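Have you ever picked up a spoon on a frosty morning and squeaked because it was SO cold? And then picked up a wooden spoon from the very same drawer, and found it wasn't cold at all? Both spoons spent the night in the same place. They are exactly as cold as each other! So what is going on?

Welcome to the wonderful world of metals.

## Heat thieves!

Your hand is warmer than the drawer, and heat always travels from warm things to cooler things. When you touch metal, the heat in your fingers rushes away into it very quickly. Wood is much slower at carrying heat, so your fingers stay nice and toasty. Your skin notices how fast the heat is leaving, and it shouts "Cold!" to your brain.

We say that metal is a good **conductor** of heat. That's why saucepans are made of it — the heat from the hob zooms through to your beans. It's also why so many pans have handles made of something else!

## Where does metal come from?

Most of it comes out of the ground, but you won't dig up a shiny spoon (unless somebody dropped one on a picnic). Most metals are locked up inside rocks called **ores**. On the hills above Tratthorpe the soil is a lovely rusty orange, and that colour is a clue that there is iron hiding in it.

To get the iron out, people heat the ore in an enormous furnace with a kind of baked coal called coke. The coke helps to pull the oxygen away from the iron, and out runs glowing liquid metal. Add just the right small amount of carbon and you have steel, which is stronger than plain iron.

## Bend it, stretch it, squash it

If you hit a stone with a hammer, it cracks. If you hit a lump of hot iron with a hammer, it changes shape instead! Metals are made of tiny particles called atoms, packed together in neat rows like oranges on a market stall. When you push hard enough, the rows can slide past each other without coming apart.

At the old forge in Terkness you can see how smiths used this to make hinges, horseshoes and garden gates. Factories use giant rollers to squeeze metal into thin, flat sheets, a bit like rolling out pastry. A flat sheet can then be cut, creased and joined to make all sorts of things — lockers, trays, car doors, big sturdy bins.

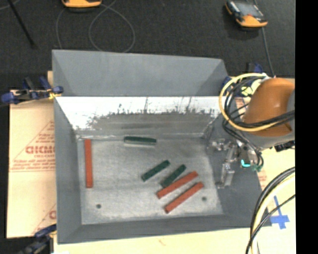
Metal that gets used a lot doesn't stay smooth and shiny for ever. Every time something hard slides over it, it can leave a tiny groove. One groove is almost too small to see, but lots of them together scatter the light in every direction, and the metal looks cloudy. Have a look at the bottom of your kitchen sink and you'll probably find hundreds!

## Try it yourself

You will need 2 steel nails (ask a grown-up first), 2 jam jars, some water and a little cooking oil.

1. Rub one nail all over with oil. Leave the other one bare.
2. Put one nail in each jar and add enough water to cover half of it.
3. Leave the jars on a windowsill for 4 days and check them each morning.

Which nail goes orange first? Rust needs both water and oxygen, so think about what the oil might be doing. Draw your nails every day and write down what you spot!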